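**Folding by remote control – hand-guiding or teleop?**

**wattlebird_k**
Got the Trukton arm going at home in January and I'm hooked! I've been teaching it to fold blankets, and I now have 46 demos recorded through the leader arm. Square fleece throws were easy enough. Anything with a fringe is another story – the tassels wander into the grip and the fold goes crooked.

I've moved on to a plaid wool one in pale blue and cream, and it's my favourite thing to practise on.
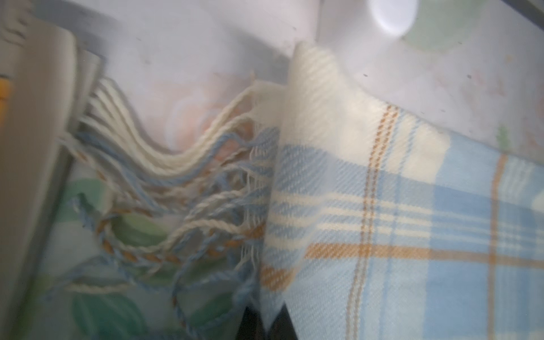 What I've learnt so far is to come in slow and go for the folded edge, well clear of the tassels. My grabs from the fringe side were rubbish. Has anyone tried hand-guiding for this sort of job?

**dropbear_servo**
Hand-guiding every time. You feel the cloth tug through the arm, and you don't get that with a leader unless you've paid for force feedback. I did 5 demos of a tea towel by hand and they beat everything I'd done remotely.

**pegandline**
Disagree! When you hand-guide, your own arm ends up in half the wrist camera footage, and then the policy goes looking for an elbow. Teleop keeps the view the same as it'll be when the thing runs by itself.

**dropbear_servo**
Only if you stand in the wrong spot. I stay behind the base and replay the motion afterwards with me out of the road.

**pegandline**
Replay on a towel, sure. A wool blanket never lands the same way twice, so your replay is grabbing at air.

**wattlebird_k**
Hadn't thought of the elbow thing, ta. Is the Altel leader worth the money? Mine's the kit one and joint 2 is pretty sloppy.

**pegandline**
Love mine. Tighten joint 2 first though, it might be all you need.

**dropbear_servo**
Agree with that bit, at least. And keep some of your crooked folds – record yourself fixing them up. Best demos I've got.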